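Trade > Linens & Laundry > Interviews

News Features Interviews Equipment Back issues

Folding to a number: how one linen service sets its towels

January 11, 2025

Ploveck supplies hand towels and small cloths to guest houses and treatment rooms in Cunddale. The items go out folded or rolled, depending on the customer, and come back in mixed sacks. The company's finishing supervisor asked not to be named, on the grounds that the method belongs to the whole room. The interview took place at the finishing table during a trial of new instructions for small towels.

The supervisor began with hems. A towel, in the supervisor's view, is a field of loops held in by a border, and most finishing faults start at the border. "The field will forgive you. It stretches, it relaxes, you can smooth it with the flat of your hand. The hem has thread in it, and thread does what it was sewn to do."

Staff are therefore taught to pick up by the hem and near a corner. A towel lifted by the middle hangs from one point, and its four corners have to be found again before it can be laid out. "If you have the hem, you know where you are. Run your fingers along it and you will come to a corner. That's the only searching we allow."
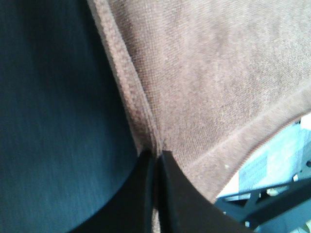

A brown cloth gathered near its hem, with the ribbed stitching of the border visible.

The instruction sheet used to describe the pickup in a full paragraph. It now has one line: hem, corner, lift. The supervisor said the paragraph had been accurate and had gone unread.

The next step is laying out. A towel must lie flat, long axis away from the worker, before any fold is made. The sheet allows the side hems to wander by up to 12 millimeters from straight. Beyond that, the worker pulls the near corners outward and smooths from the center. Microfiber needs less pulling than cotton, the supervisor said, but it grips a covered table and has to be lifted slightly to move.

"People want to skip this. They see a towel that is mostly flat and they make the first fold. Then the wrinkle is inside, and it comes out at the other end as a thick place on one side of the stack."

The label decides which way the towel faces. At Ploveck the label end goes at the far side, so that the first fold brings the near hem up to it and the label finishes inside. Towels with a label on a long side are sorted out and folded last, as a separate lot.
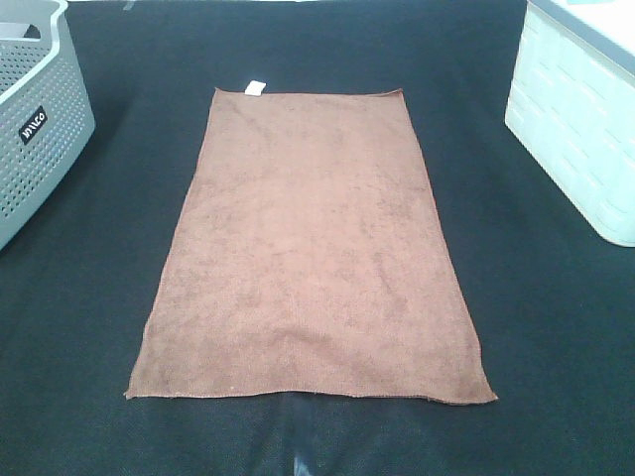
Mirzaei, asked about the rule later by telephone, disagreed with part of it. The label should be cut off on arrival, in Mirzaei's opinion, and the time spent turning towels around could go to checking hems for loose thread. A guest never reads the label, Mirzaei added, and the laundry already knows what it bought.

The supervisor had heard the argument before. Labels carry the washing limits, and mixed stock from several makers cannot be told apart by touch after 100 washes. "I would like to cut them off. I would also like to know what temperature a thing can stand."

Rolled work is handled differently. The treatment rooms want rolls, which sit upright in a basket and can be taken one at a time. A roll is made from a towel already folded in thirds lengthwise, starting at the end with the heavier hem, so that the bulk goes to the core.

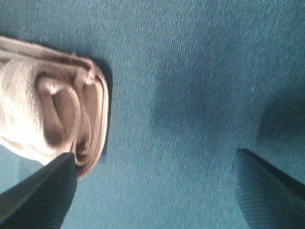
Tension is the difficult part. A roll made too tight springs open when it is set down, and one made too loose goes oval and leans on its neighbors. The sheet specifies an even pull with both hands and a finished roll that can be held by its outer layer for 5 seconds without opening. The supervisor considers the test crude but repeatable, and has kept it through two revisions.

Rolls are set on a smooth woven cover, flat folds on a darker, softer one. The softer cover holds a flat towel still, but drags on a roll as it turns. Both covers are brushed for lint at the start of a shift and again after every 30 pieces.

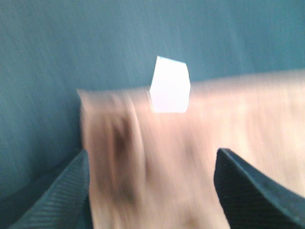 Speed came up last. Ploveck does not pay by the piece, and the supervisor does not time individual workers — the sacks vary too much for the figure to mean anything. What is watched is handling: how many times a towel is touched between the sack and the stack. Pale stock gets the closest attention. On a beige or light tan cloth, a gray mark from a dirty table edge shows at once, and the piece goes back to the wash. The brown towels hide more, and the supervisor would prefer that they did not.

The trial sheet runs until February. After that it will be compared with the version used at Mulora, a smaller laundry that folds in quarters and does not roll at all. "They have fewer steps and their stacks are straight. I would want to see the inside of the fold before I said anything else about it."

4 comments 12 shares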